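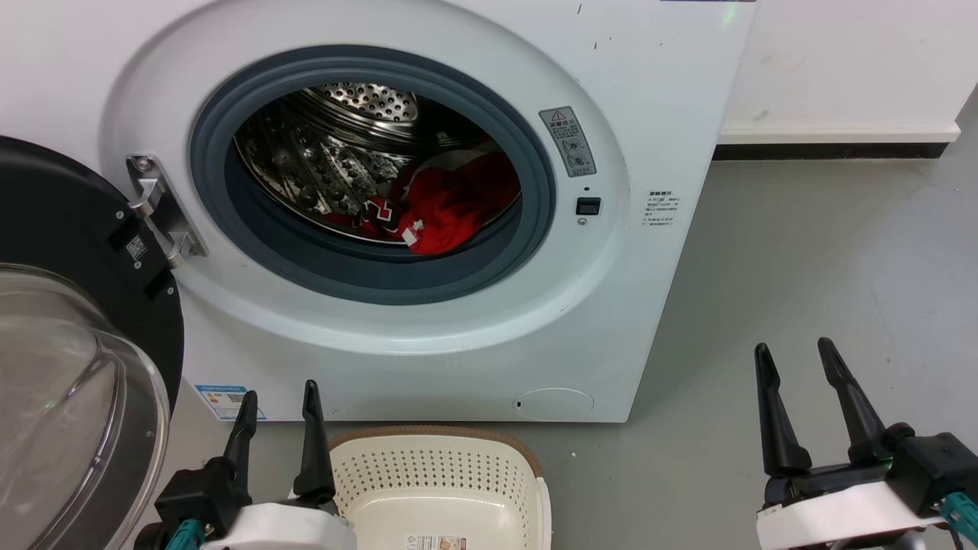 Kategorie: Automatisierung in Dienstleistungsbetrieben

Wäschereiautomatisierung (Be- und Entladung)

Als Be- und Entladeautomatisierung bezeichnet man in der gewerblichen Textilpflege die Übernahme jener Handgriffe durch Roboter, die zwischen den Maschinengängen anfallen: das Öffnen der Tür, das Einlegen und Entnehmen der Textilien sowie deren Ablage in Körben oder Wagen. Waschen, Schleudern und Trocknen selbst gelten seit Langem als automatisiert und werden nicht unter den Begriff gefasst.

Technische Grundlagen

Verbreitet sind zweiarmige Systeme mit Parallelgreifern, die vor Frontladern herkömmlicher Bauart arbeiten. Ein Umbau der Waschmaschine ist dabei in der Regel nicht vorgesehen. Die schlanken Finger müssen durch die runde Türöffnung in die Trommel reichen, ohne die Gummimanschette zu beschädigen. Gelochte und geprägte Edelstahlflächen erzeugen starke Lichtreflexe und erschweren die Bilderkennung. Textilien haben zudem keine feste Form; übereinanderliegende Stücke, etwa ein helles Tuch auf einem roten bedruckten Kleidungsstück, müssen als getrennte Gegenstände erkannt oder gemeinsam gegriffen werden. Der Korb steht meist unmittelbar vor der Maschine, damit die Wege der Arme kurz bleiben.

Einführung im Betrieb

Ein dokumentierter Fall ist die Hauswäscherei Datham, die 35 Beschäftigte zählt. Dort wurde im Mai die Steuerungssoftware Vukance an 2 Arbeitsplätzen eingeführt. Die Betriebsleitung unter Eusebio Pastor legte vorab fest, dass die Anlage zunächst ausschließlich Kleinposten bearbeitet. Nach 1000 Entladevorgängen wurde der Einsatz ausgewertet und auf die Spätschicht ausgedehnt. Die zugehörige Betriebsvereinbarung trat am 18. Dezember 2023 in Kraft.

Auswirkungen auf die Beschäftigten

Die körperliche Belastung verlagert sich. Das wiederholte Bücken vor tief liegenden Trommelöffnungen nimmt ab, während Sortieren, Fleckenkontrolle und Endabnahme einen größeren Teil der Schicht beanspruchen. In Datham wurden 17 Beschäftigte für die Überwachung der Anlage geschult. Zu ihren Aufgaben gehören das Beheben von Greiffehlern, die Kontrolle der Trommel auf zurückgebliebene Kleinteile und die Freigabe des nächsten Waschgangs.

Der Arbeitswissenschaftler Emmett Benavides weist auf eine veränderte Taktung hin. Wer früher das Tempo des Entladens selbst bestimmte, müsse nun auf Störungsmeldungen reagieren, was von einem Teil der Befragten als Unterbrechung der eigenen Arbeit empfunden werde. Die Betriebsvereinbarung sieht daher feste Zuständigkeiten je Schicht vor. Bewegungs- und Bilddaten der Anlage dürfen nicht zur Leistungskontrolle herangezogen werden.

Offene Fragen

Uneinheitlich geregelt ist die Eingruppierung der neuen Überwachungstätigkeiten. Ungeklärt ist ferner die Haftung bei beschädigten Textilien, wenn Mensch und Anlage denselben Posten nacheinander bearbeitet haben.

Siehe auch: Greiftechnik, Mensch-Roboter-Kollaboration, Textilpflege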